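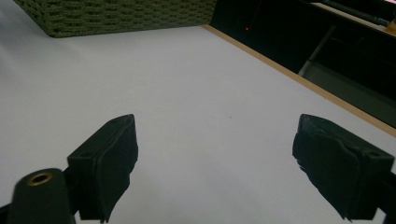
How to request a court transcript in Sarent County

Quick version, doing this on my lunch break.

Find the case number first. The clerk won't search by name over the phone. Mine was on the hearing notice, top right, small print.

Then the form. Window 2, or print it at home. Write the exact hearing dates — "all of May" gets sent back. Tick full or partial. Full trial transcripts run long (the Lamov one was 986 pages) so if you only want the verdict and sentencing, say so.

Deposit is $400 for a full one. Partial, I paid $39. Check or money order, no cards. Whatever you dont use comes back by mail, slowly.

Sealed parts and juror names will be blacked out. Don't argue with the clerk about it, you need a motion for that and seperate paperwork.

Keep the receipt. Call if you've heard nothing after a month — have the receipt number ready.

Appeal deadlines don't wait for the transcript. Ask your lawyer.

Updated 11 Jan 2026

We use cookies to remember your settings. Accept / Decline

© Okeo Court Notes | Contact | Back to top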